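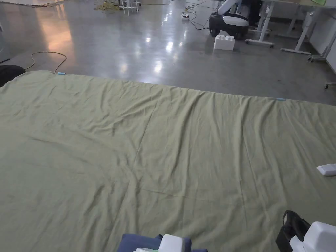 Ngan-ling Lu wrote back that a cloth on the floor is a cloth on the floor, and that if I planned to spend a whole talk telling people how to fold one I had better have numbers. Fair enough. I have a few, and I don't trust all of them.

FOLDING LARGE CLOTHS ON A HARD FLOOR: WHAT HOLDS UP AND WHAT DOESN'T
Speaker notes, Ese Bako. Evening talk, Larnness Hall, Dec 12, 2019

Opening (keep it short, people will still be finding seats)

Read out Ngan-ling's remark. Wait for the laugh. Then say she is half right.

Most of the advice on folding big fabric comes from people folding it for a photograph. They have a wide table, a fresh-pressed cloth and a second person just out of sight. We have a concrete floor, wrinkles, and whatever is plugged in that day.

The green cloth on the slide is my starting point. It's spread flat but it is far from smooth. Ask the room who would fold it as it is and who would smooth it first. Expect a split. Don't settle it yet.

Claim one: smooth it completely before you start

I used to believe this. The Barkell method, which a lot of you were taught, has you work every crease out from the middle to the hem before you touch a corner. It looks very thorough. It also takes ages on a cloth that size, and you are crawling the whole time.

In July I folded the same cotton cloth 36 times with full smoothing and 36 times with one pull on each side. I stacked them the same way and measured the finished bundle. I could not tell the two groups apart by thickness. Corners were a little neater with full smoothing. A little.

Before anyone asks: one person, one cloth, one floor. I'd like to see somebody else try it before we print it on a card and stick it to the wall.

What I will say is that big diagonal creases matter more than small ones. A long soft diagonal pulls the hem out of square, and then your first fold is crooked and you spend the next three folds pretending it isn't. Look at the slide again, upper left toward the middle. That kind. Pull against those. Leave the little ones alone.

Claim two: clips hold the edge

Two light-blue clips on the far hem, one near the left corner and one farther right. I get asked about clips more than anything else.

My view: a clip marks an edge very well and holds it rather badly. On polished concrete there is nothing for it to bite into. It pinches the hem and the hem slides along with it. If you want the edge to stay put you need weight. A clip is only as heavy as a clip.

But marking is worth something. With a plain cloth that looks the same on both sides and from all four directions, you lose track of which edge was the long one. I do, anyway. Two clips on one hem and you know where you began.

Take them off before the second fold. I've found a clip inside a finished bundle more than once, and once it had been in there since the summer.

(Somebody from Cisirska may be in the audience. They sell a clip set with a chart. I've read the chart. It tells you to put the clips at even distances and doesn't say what for. Be polite.)

Claim three: follow the old fold line

There is a faint fold line down the middle of this one. The standard advice is to let the cloth fold where it has folded before.

Sounds sensible. Two doubts.

First, the old line is only as good as the last person's folding. If they were off by a hand's width, so are you, and by the tenth time it's a permanent feature.

Second, cloths get worn along the line. Mujić's booklet says to shift the fold each time to spare the fabric. I like the idea and I have seen no proof for it at all. Their table lists 464 folds on one piece and nothing to compare it with. A table like that tells you somebody was patient.

What I do: bring the corners together, check them, and let the middle fall where it falls. If it lands on the old line, good. If it doesn't, I believe the corners.

The floor itself (two minutes, don't run over)

Polished concrete is better than people say. Fabric slides easily, so one person can drag a hem into line without lifting the whole thing. Carpet grabs.

It is also worse than people say. The same slide means that when you pull one side, the other side comes with you. Kneel on the cloth if your knees allow it. Or have a second person put a foot on the far corner, shoe off please.

Glare. Look at the bright patches where the ceiling lights come back off the floor. You can't judge whether a hem is straight when you're looking into that. Move to the other side.

Then the cables. There's a tan one looping across toward the far edge, near the left clip, and black ones off the power strip farther back. I'd want the tan one moved before anybody walks a hem backward across that floor. This is the one piece of advice tonight I have no doubts about.

Small things left on the cloth: there is a little white thing, a block or a marker, on the right-hand side. Clear the surface before the first fold. Yes, everybody knows. Everybody also leaves something.

Order of work (put up as text, read it aloud once)

Move cables and loose items off the edge.
One pull on each side, against the long creases.
Mark one hem if the cloth looks the same all round.
Corners to corners, walking and not reaching.
Clips off.
Second fold, press with the forearm from the fold outward so the air gets out.
Then fold to shelf size. Measure the shelf, please. Our last one was 34 inches deep and every bundle was made to fit a cupboard we no longer had.

Questions I expect

Is it worth ironing first? For a tablecloth people will eat off, maybe. For a floor cloth, no.

What about rolling? I've started a comparison. It stands at 148 bundles, rolled and folded together, and so far rolling wins on creases and loses on stacking. The rolls go everywhere. I'm not calling it yet.

Does color matter? No. Dark cloths do show lint, so the navy ones get more complaints, but they fold like the rest.

Do I still use the Barkell way? For guests.

If there's time left, get the spare cloth out of the crate and let two people from the front row try it with no instructions. Watch which corner they pick up first.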